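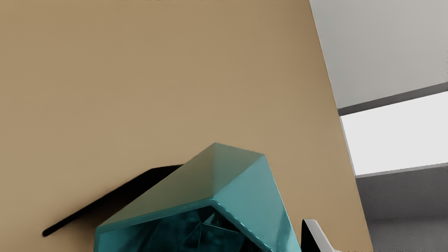 OK, first section, and if I talk too fast somebody wave at me. I'm going to talk about the two grippers we've been running in sim since December, the Zirley and the Hubmann, and why I changed my mind about which one I like. (Pause for water. I always forget the water.)

Quick setup, don't dwell. Same arm, same controller, same wrist camera for both. 2000 simulated picks each, shiny teal part, tan table. The part has flat sides and an open hollow in it, so you can go for the outside or put a finger over the rim. We let the planner choose.

Zirley first. It's the narrow one, and I love it! It gets into tight spots, it's easy to model, and it dropped the part 213 times. Say that number slowly. Most of those were grasps on a sloped face where the fingers closed fine and then the part just squirted out — you can practically hear it, even in sim.

Hubmann next. Wider pads, slower to close, kind of homely. 26 drops. I reran the whole batch because I figured I'd broken the contact settings. Got 30 the second time, so OK, fine, I believe it.

Now the camera stuff, and please don't skip this even if we're running late. The wrist view gets really crowded when you're in close. A glossy part picks up reflections on every face, the inside of the opening goes nearly black, and our edge finder (the stock Cetora one) kept calling a reflection an edge. Turning the gloss down in the renderer helped both grippers, but I put it back up for the numbers I just gave you. Real parts are shiny.

Someone will ask about friction values. They're in the handout, page two, same for both sets of pads.

Next step is the real arm over at Trurkivside, starting 13th January. Hubmann goes on first. I still want to try the Zirley with softer pads, so if anybody has a set lying around, come find me at the break.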